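Bread and Plates: Our May Gallery

Welcome to the gallery of our small baking circle. We meet on Monday evening, and each time one member brings something from the oven and another chooses the plate. Graciela Arancibia keeps the pages in order. If you wish to know a recipe, please write to her and she will send it to you.

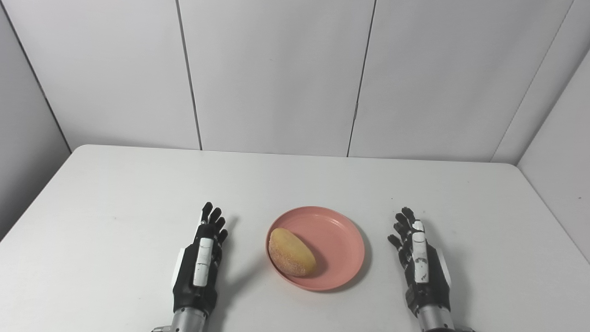 Golden roll on a pink plate, white table. The white grains are easiest to see at the rim.

For May the subject was small breads, long or round. Charoen Saithong asked us to bake them a little smaller than usual, so they fit well on a side plate. My own dough rested for 2 hours and I was quite content with it.

The next subject is flat bread. Mahmoud Ghoneim has offered to lend his big baking tray, please tell him before Monday if you need it.

Text: Bautista Iturra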